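Otra temporada de Isby, y yo con estos pelos

Me entero un jueves por la tarde de que Mimik renueva Isby por una segunda temporada. Los que siguieron la primera recordarán el invento: coger una ficción sonora que llevaba años colgada en internet, ponerle imagen real encima y venderla como estreno. Me la vi entera, 15 capítulos, y sigo sin saber para qué servía la imagen.

El podcast original duraba 373 minutos y se podía escuchar fregando los platos. La serie añade pasillos, lluvia y un detective que mira por la ventana mientras suena la misma frase que ya conocíamos. Mimik dice en su nota que la respuesta fue «extraordinaria». No da ni un dato de audiencia – y cuando una plataforma tiene buenos datos, suele tardar poco en airearlos.
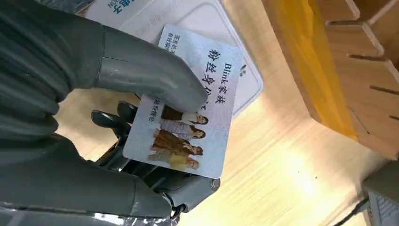 Tampoco me creo lo de la «expansión del universo». El episodio cuatro ya se estiraba como un chicle, con una escena de cementerio que en audio eran dos réplicas y un portazo. Si para la segunda tanda solo queda el material flojo, el de la época en que Brosley dejó de escribir los guiones, no sé qué piensan expandir.

Hablan de un rodaje con 400 extras. Bien por los extras. A mí me habría bastado con un guionista que arreglase el final, porque lo del faro sigue sin tener sentido y en los foros llevan meses defendiéndolo con teorías que dan más trabajo que la propia serie.

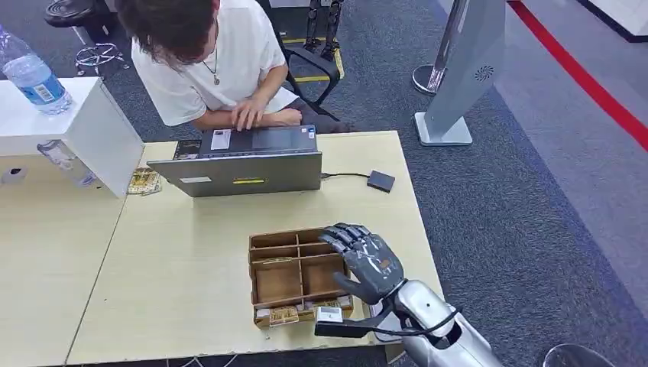

Lo único que me haría volver

Hermans. La productora entra ahora como socia y sus miniseries, al menos, saben terminar. Si le dejan recortar a seis capítulos y quitar la voz en off, veré el primero. Si repiten la fórmula, me vuelvo al podcast, que sigue gratis donde estaba.

El estreno lo anuncian para junio. El año pasado también dijeron junio y salió en otoño, así que no pienso apuntarlo en ningún sitio.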